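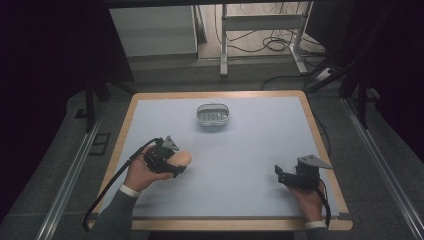 A peach-colored, egg-shaped piece in the jaws of a hand-held gripper, with a slotted plastic basket farther up the table.

The Cheapest Heat in the Building

May 5, 2021

The boiler at the Olness building is older than most of the people who work there. It was put in when the place was still a printing shop, and it has been repaired so many times that the service log fills two binders. When the owners started looking at their gas bills last year, everyone assumed the boiler would be the first thing to go.

It is still there. The gas bill for December came in lower than any December bill in the binders, and the work that did it was mostly pipe wrap, valves and an afternoon with a screwdriver.

Aliki Lazaridis has been balancing heating systems for small commercial buildings since she left a job selling boilers. She runs a two-person firm called Perkimell out of a unit near the rail yard. Most of her customers call her when they have already been quoted for new equipment and want a second opinion.

"They say the boiler is weak," she said. "I ask which rooms are cold. It's always the same rooms, at the end of the line. The boiler doesn't know which room is which."

The problem she deals with is simple to describe. Hot water leaves the boiler and takes the easiest way home. Radiators close to the pump get more than they need and the ones at the far end get what is left. People at the far end turn up the thermostat, and people near the pump open a window. The gas bill pays for both.

Olness had 486 feet of heating pipe running through an unheated basement, and most of it was bare. The old lagging had been taken off years ago during a repair and never put back. Lazaridis started there. Pipe insulation is cheap, it cuts with a bread knife, and the only hard part is the elbows. She and her assistant did the straight runs in two days and spent a third on the corners and the valve bodies, which many installers skip.

After that came the radiators. Each one has a small adjustable valve at the return end, usually under a cap that has been painted over. Closing it down a little on the radiators near the pump sends more water down the line. It has to be done in order, with the system hot and a thermometer on the pipes, and then done again the next day because every change moves the others.

The third step was turning the boiler down. It had been set to send water out at nearly 200 degrees Fahrenheit, a setting that somebody chose during a cold snap and left. With the far rooms finally getting their share, there was no need for it. Lazaridis lowered it a few degrees at a time over several weeks and waited for complaints. She got one, from a tenant whose radiator turned out to be behind a filing cabinet.

Lower water temperatures matter for another reason. Modern condensing boilers and heat pumps both work best when the water coming back to them is fairly cool. A building that can stay comfortable on cooler water is ready for either one. A building that cannot will need bigger radiators first, and it is better to find that out before the new unit is sitting on a pallet in the parking lot.

The Huvlow apartments, a few streets away, went the other way around. The owners put in new boilers and then called Perkimell when the top floor stayed cold. The old pump was still in place, running at full speed day and night, and the new boilers were switching on and off every few minutes. Short cycling of that kind wastes gas and wears out parts. The fix was a variable-speed pump and the same valve work that had been done at Olness. The top floor is warm now. The owners would have liked to have spent the money in a different order.

Not everyone in the trade agrees that balancing should come first. Chatzigeorgiou, a family firm that has installed boilers in the area for three generations, takes the view that a worn-out unit should be replaced before anyone spends labor on the pipes. Their argument is that an old boiler can fail in the middle of winter, and a balanced system is no comfort to a tenant without heat. Lazaridis does not dispute that. She tells owners to have the boiler inspected before she starts, and she has turned down jobs where the heat exchanger was cracked.

For owners who want to begin on their own, she suggests going down to the basement on a cold day and putting a hand near the pipes. If the basement is pleasant, it is being heated, and probably by accident. Check that the timer matches the hours people are really in the building. Bleed the radiators, starting on the lowest floor. Move the furniture. Write down the boiler's flow temperature before touching it, so there is a number to go back to. Hot water tanks have their own safe minimum, and that setting should be left to a technician.

Olness plans to replace its boiler in the next 6 years. The new one will be smaller. Lazaridis has asked to have the binders when the old one is hauled out.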